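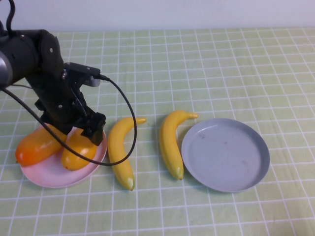
Bench 2, side camera. Two peppers on the pink plate, two bananas on the cloth, gray plate empty.

Lab notes > Manipulation > Produce sorting > Bench 2

Monday, August

Carrying on from the entry on instruction swaps. Today was for the two-plate layout with the policy trained on the full set (2168 demonstrations, wrist and side cameras, no depth). Satish finished the training run over the weekend and put the weights on the shared drive under Tak. The older one, Plilell, is still there and should stay there until the comparison is written up.

What we want to know: does the arm follow the words, or does it do whatever the layout most resembles in the training set? In training, bananas nearly always went to a plate and peppers nearly always stayed put once they were on one. So "put the bananas on the gray plate" is an easy instruction for this table. "Move the peppers to the gray plate" is the hard one, with the bananas lying in between and looking like the obvious thing to pick up.

Method, same as written in the protocol file but repeated for whoever picks this up:

1. Lay the table from the printed layout card. Use the grid on the cloth to place things and check against the overlay on the monitor.
2. Arm to home position. Start recording before sending the instruction.
3. Send one instruction. Do not resend or rephrase.
4. Stop at 9 seconds with no motion, or when the arm goes home by itself.
5. Score first object touched, first object lifted, and where it ended up. Score from the video, with the instruction hidden.

Step 5 is new. Geum-ok pointed out last week that when we score live we already know what was asked for, and a grasp that grazes the banana on its way to a pepper gets written down kindly. She is scoring all of today's from video and I am not to talk to her about them until she is done.

16 trials this morning, half with each instruction, order shuffled by the script. Tak for all of them. Plilell gets the same cards tomorrow.

My own impressions, to be ignored if they disagree with the scoring:

Banana instruction went as expected. The arm goes to one of them with hardly a pause, closes near the middle and lifts. It favors the one nearer the pink plate. I don't think that means anything beyond a shorter path from home.

Pepper instruction is mixed. On most trials it went to the pink plate first, and the approach looked deliberate. On a couple of them it started toward the bananas, slowed, and turned back. Plilell never turned back in the pilot. Once it was headed for a banana it was going to pick up a banana. If the scoring bears this out, that is the result worth writing about, and first-touch alone will miss it completely. We need the path as well. Deok-su has a script that takes the gripper position over time and gives the distance to each object, and he thinks he can have it working on these logs by Wednesday.

Grasping the peppers is a separate problem. The orange one is long and the fingers get it fine. The shorter, rounder one slips if the fingers close high, and the wrist camera loses sight of it in the last stretch of the approach, so the policy is more or less closing from memory. Two drops, both back onto the pink plate. I scored nothing for these and left them for Geum-ok. We should agree on how a drop counts before she gets to them. My vote is that it counts as correct for following the instruction and as a failure for the grasp, in two columns.

Cable. The thin one off the wrist bracket still hangs in a wide loop down over the table and back under the gripper. It crosses in front of the objects in the side view, and with the arm low over the pink plate it runs across the front of the rounder pepper. I looked through the training demonstrations and the loop is there in the later ones but tied up along the forearm in the early ones. So the policy has seen both. I would like to leave it as it is until both policies have been run, then tie it up and repeat four cards to see if it matters. Please don't tidy it in the meantime.

Cloth. There are small folds in it. The grid is only used for placing things, so I have not ironed it, but the overlay check is by eye and a fold shifts the lines a little. If a card looks off, trust the overlay and not the squares.

Plates. Swapped left and right on paper only so far. The gray one is bigger, and I wonder if "gray plate" is being read simply as "the big plate" or "the one on the right." Carmela suggested three more cards: plates swapped, two plates the same size, and both plates on the same side. The first is easy. For the second we need another pink one or a smaller gray one. She is going to look in the storeroom at Staltness before we buy anything.

Also from Carmela: run a nonsense instruction as a control ("put the spoon on the gray plate," no spoon on the table). If the arm goes for a banana every time, we have a measure of its habit with the words taken away, and we can set the pepper trials against that. I should have had this in the protocol from the start. Adding it as card N for both policies.

One trial thrown out and rerun. The recording had started late and the first part of the motion was missing. Logged under its own number with a note, not overwritten.

To do
– Plilell on the same cards, same order, tomorrow morning
– card N for both
– Deok-su: path script
– Geum-ok: blind scoring, then compare with mine
– Carmela: plates
– me: write down the drop rule and send it round before scoring reaches those trials

Comments

Satish Thomas: The turning back could be the action chunk length. Tak uses shorter chunks than Plilell, so it gets to look again sooner. I'd want that ruled out before we say anything about language. I can run Tak with the longer chunk without retraining, it's just a setting at execution.

Geum-ok Cho: Two columns for drops is fine with me. I have stopped at the first one and will wait for the written rule.

Dae-han Nam: Agree on card N. Can the missing object be varied? With "spoon" alone you are testing one word.

Deok-su Ryu: Script reads the logs now but the clock on the side camera is behind the arm's. Will fix the offset first.

Recent entries
Instruction swaps, single plate
Wrist camera remount and calibration
Layout cards: how to print and number them
Gidby gripper fingers, wear check
Pilot with Plilell, notes and failures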